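Trovero Facilities Help Desk
Ticket 311
Subject: Bottle bin on second floor rejected at pickup, bag pulled twice
Opened by: Sharada Poojary
Assigned to: Osian Wynne
Status: Resolved
Opened: 2022-01-25

Original request (Sharada Poojary)
The recycling hauler left our bottle bag behind again. The tag on it said "liquid" and "mixed material." Same tag as last time. We put out a notice before the holidays asking people to empty their bottles, and I thought that had fixed it. Can someone tell us what we are supposed to be doing? The sheet on the wall by the sink says "caps off" and the lid of the big container downstairs says "caps on." People are following whichever one they saw last.

Reply 1 (Osian Wynne)
I went through the rejected bag with gloves on. Most of it was fine. The problems I found:
Bottles with a mouthful or more of liquid left in them.
A paper coffee cup with the lid on.
Loose caps at the bottom of the bag, which the hauler does not take.
One glass jar.
I did not find anything that would count as hazardous. The bag weighed more than it should for plastic.

Reply 2 (Sharada Poojary)
What about bottles that are empty but still have drops in them? A few people here are rinsing and then standing them upside down on paper towels for an hour, and we are running out of counter. 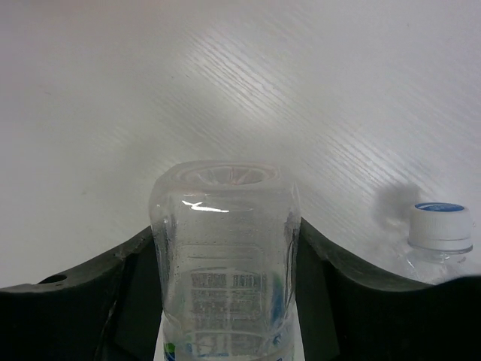 Photo: Trovero Facilities / ticket attachment 1

Reply 3 (Osian Wynne)
Drops on the wall like the ones on that bottle are not a problem. The hauler's limit is liquid you can pour. If you tip the bottle over the sink and nothing runs out, it can go in. Please stop using paper towels for this. The printing can stay on too. Clear bottles with labels go in the same stream as clear bottles without.

I called Akelgate, who run the pickup, and spoke with Chunhua Kong about the caps. Their rule changed last February. Caps go back on, screwed down. Loose caps fall through the sorting screen and end up as trash. The sheet by your sink is the old one. The container lid downstairs is correct.

Reply 4 (Gillespie Laing)
Jumping in from the third floor. We have the same sheet on our wall. Are we supposed to crush them? Someone here flattens every bottle and then the cap pops off under the sink.

Reply 5 (Osian Wynne)
No need to crush. If you want to save room, squeeze the air out first and then put the cap on. Do not step on them with the cap tight.

I am replacing the sheet on both floors. New text:

PLASTIC BOTTLES
1. Pour out what is left.
2. Screw the cap back on.
3. Put the bottle in the bin.
No cups. No glass. No loose caps.

Reply 6 (Sharada Poojary)
New sheet is up. I took the old one down and also the one taped inside the cupboard door, which was even older. Second attachment is the round orange bin, with a clear bottle going in upside down, white cap on. Is that right for the new rule?

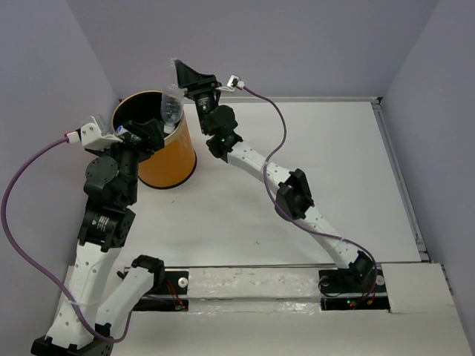

Reading time for this thread: 3 min

Reply 7 (Osian Wynne)
Yes. Cap on is right, and it does not matter which end goes in first.

One more thing on the bin. Please use the 9-gallon liners from the supply closet. The rejected bag was a bigger one and it had been filled well past what the bin holds, so it was heavy and had started to split. Item 81 on the supply list, made by Serrano. Ankica Matić has the key if the closet is locked. A carton is 200 liners, so please don't order another one yet.

Reply 8 (Ankica Matić)
Closet is open during office hours. The liners are on the lower shelf behind the hand soap.

Reply 9 (Sharada Poojary)
The bag went out this morning and was taken. No tag. You can close this.

Resolution note (Osian Wynne)
Cause: outdated sorting sheet, liquid left in bottles, oversized liner. Sheet replaced on floors two and three. Liner size corrected. Akelgate will send rule changes to the help desk address from now on. Still open under a separate ticket: a place for glass on the second floor.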